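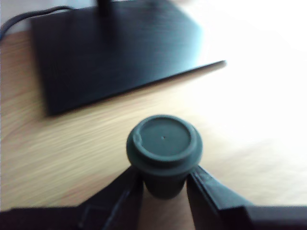 Caltora Team Scheduler: A Season and a Half With the App That Knows Where Your Goalkeeper Is

Posted Apr 3, 2020 in Reviews

I coach under-12 soccer, so most of my Saturday used to be spent finding out who was coming on Saturday. We had a group text for this. It had 47 people in it, including a grandmother who only ever sent thumbs up and a father whose son left the club in second grade. When our league suggested we all try Caltora, I signed up before I'd read the second paragraph of the email.

Caltora is a scheduling and attendance app for amateur teams. You put in your practices and games, parents mark their kid as in, out or maybe, and the coach gets a list. There's also a chat, a carpool board, a place to store medical forms and something called Team Pulse, which I'll get to.

Setup

The website says you can be up and running in two minutes. It took me most of an evening, and a good part of that was the roster import. Caltora wants a spreadsheet with the columns in its own order and won't tell you which one it dislikes. It kept rejecting the Overgaard family. I finally typed them in by hand, and then the original import went through after all, so for two weeks we had a pair of Ingvar Overgaards on the left wing. Our attacking play has never looked better on paper.

Parents join through a link. Most managed it by the end of the first week. Usman Bangash, my assistant coach, managed it by May.

Daily use

The in/out/maybe screen is the reason to own this app. It's big, it's plain, and you can work it with one thumb while holding a bag of balls. Reminders go out the evening before, and you can send a second one to the people who ignored the first. I send it every time. It's the most satisfying button I've pressed in years.

"Maybe" was a mistake. Give parents a maybe and they'll live there. By midseason I had a game with four yeses and nine maybes, and all nine turned up, two of them in the wrong color. You can switch maybe off under Team Settings, then Events, then Response Options. Do it on day one and blame the league.

The carpool board works if one person starts it. Ours was Rafia Shaikh, who drives a minivan and has opinions about departure times. She posted her seats, others copied her, and I stopped getting phone calls from parking lots.

Chat is chat. You can mute it, and I did. One warning: a message to "Staff" and a message to "Everyone" sit right next to each other in the menu. Ask me how our whole team learned what I think of the field at Collow Park.

Game day

There's a lineup tool with a little green field and a dot for each player. You drag the dots around. On a phone in direct sun you drag roughly where you believe the dots to be. Substitutions can be timed, with an alert on your phone, though mine tended to go off during corner kicks. I went back to an index card after three games. The card has never needed an update.

Team Pulse asks every player to rate their mood after each game with a cartoon face. We lost 6-0 in the rain and got eleven grins and a shrug. I have no idea what to do with this information.

Price

The free version covers one team and shows ads. The paid one is $90 a year per team, with no ads, forms storage and calendar sync. Calendar sync is worth having. It puts games straight into a parent's own calendar, and when a kickoff moves, the calendar moves too, usually within the hour. Leobardo Ayala, who coaches the under-14s, stuck with the free version and says the ads are mostly for cleats, which he needed anyway.

Since everything stopped

We're obviously not playing right now. I canceled the whole spring schedule in one go, which took a single tap and felt terrible. Caltora then sent every family a cheerful notice for each canceled event, one at a time, over the course of a dinner. Support answered my complaint the next morning and said grouped notices are on their list. They've also pushed our renewal date back, without my asking, so I'll be a little gentler than I was planning.

Good: attendance screen, second reminders, calendar sync, carpool board.
Less good: roster import, lineup tool in daylight, the Staff/Everyone menu.
Baffling: Team Pulse.

Verdict: four stars out of five. I'll renew whenever there's a season to renew it for. The grandmother has joined, and she has found the thumbs up.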